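Home | Kits | Manuals | Parts | Contact

Zarko Hand Gripper Pair -- Setup Guide
Section 4: Your first cloth fold

1. Charge both grippers to 100 percent.
2. Lay one garment flat on a bed.
3. Pinch a fold with one gripper and keep the other open, ready for the next grab.

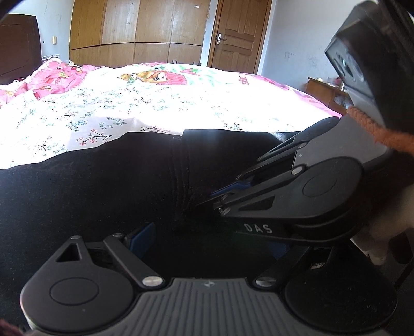 Cloth is where this pair really shines, and we love watching new users get the hang of it! Start with something big and plain. A black garment on a flowery sheet is a great choice -- the wavy upper edge is easy to follow, and the blue pads can close right on the crease.

Note: Keep each practice run under 90 seconds.

CAUTION: Keep loose hair and sleeves away from the finger links.

Related
- Section 5: Folding towels
- Unness spare pads
- Csizmadia carry case

Storkudix Support | Updated 30/07/2023 | Back to top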